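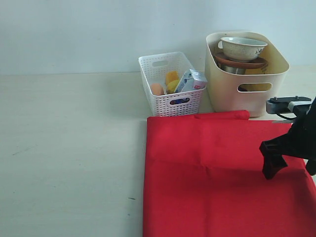 Old gilding on porcelain has survived wars, house moves and several aunts, and it will not survive your dishwasher. Wash one piece at a time in lukewarm water with a drop of mild soap, and keep scouring pads in another room. Lay a folded cloth on the table first, red if you like, so a slippery vase has something soft to land on. Wash a colored one separately beforehand - dye travels.

Pat the handles dry, never rub. Lift from the body, with both hands. Huguette Sabatier lifted hers by the handles for years and now owns a vase and 3 handles, two of them from other vases.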